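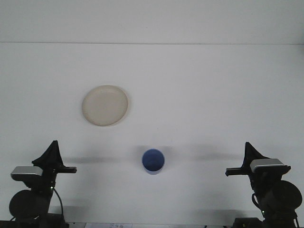 One arm is plenty for the first year, and the second one is a coat rack with a power supply. So went a comment under my last budgeting post, and I thought about it for most of the spring, mainly while looking at prices.

I bought the pair anyway. What follows is a review of the Saltelen Rullby two-arm bench kit after several months of use, written from the point of view of the person who had to fill in the purchase request. If you want torque curves, the manual has them, along with a warning against putting your face near the joints that appears on more pages than the torque curves do.

The quote

Saltelen sells the Rullby as single arms or as a matched pair. The pair is cheaper than two singles by 10 percent, a discount that vanishes the moment you notice the mounting hardware is listed separately. So are the wrist cameras. So is the cable set, which I had pictured as the sort of thing one gets with a machine that runs on electricity. I ordered through Vashisht, a reseller, and their quote ran to 19 lines. The arms were two of them.

My advice is to ask for the full list before you ask anybody for money. I got approval for the arms, felt very clever, and then had to go back upstairs with my hat out for the brackets. The second conversation was shorter and colder than the first.

Delivery was promised in 8 weeks and took 16. Vashisht apologized nicely each time I wrote, in what I came to recognize as the same paragraph. Plan your staff time around the box arriving, because we planned ours around the calendar and had a temp with nothing to automate.

Setting up

Bolting down was easy. Getting both arms to agree on where the table is took longer. The calibration routine is fine for one arm and sulky for two, and it has to be redone if you shift a base, including by leaning on the table to read the screen. Buy a table nobody will want to lean on, or put the screen somewhere else. I did the second, at a cost of one monitor arm, also not in the budget.

Budget for the table itself, too. I had planned to use an old desk with a bit of a wobble, and the wobble showed up in everything. A plain, heavy, light-colored top has been the best value of the whole project. I'd spend on that before spending on the nicer gripper fingers.

Daily work

Our first job for the kit was about as glamorous as clearing up after breakfast: get a small cup onto a plate. I chose it for cheapness. A cup and a plate cost next to nothing, you can replace them without a purchase order, and you can tell from across the room whether the thing is done.

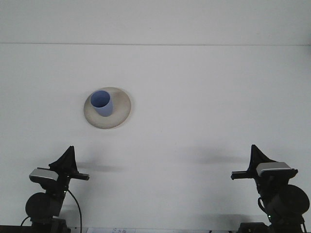
Cheap props also mean you can afford to be wrong. We were wrong a fair amount in May, mostly over how hard to squeeze, and I was glad that the worst case involved a broom. Anyone tempted to start with the real product on day one should look up what the real product costs by the dozen.

The grippers are the parallel kind and do what they're told. The stock fingers are better on straight sides than on rims, so a plate is a much bigger ask than a cup. Saltelen will sell you other fingers. Saltelen will sell you all sorts of things.

The software

Ireo, the control package, comes free for the first year and then bills per arm. Read that again if you're buying the pair. It handles recording and playback well, crashes politely, and saves your work first. The license terms allow up to 10 saved users, which for us is plenty and for a classroom might be tight. I've put the renewal in next year's budget under its own line, so that it can be cut by someone who has to look me in the eye.

Was the second arm worth it?

For cup and plate work alone, I couldn't defend it. One arm would do, slowly, and the commenter may take a bow. I wanted the pair for jobs where one side steadies and the other side moves, and those are on the list for this winter. Adding an arm later would have meant a second freight charge and a second go at the approval form, and I priced my own patience into that.

If you're unsure, buy the single with the wider base plate and leave space beside it. Ask Vashisht to hold the pair discount in writing. They refused me, but with a very warm paragraph.

Good: solid arms, sensible grippers, software that fails gently.
Less good: the quote, the wait, calibrating two arms at once.
Would I buy it again: yes, with the brackets on the first form.

Updated October 2026: the replacement cable I ordered has shipped. The clip that holds it is a separate item.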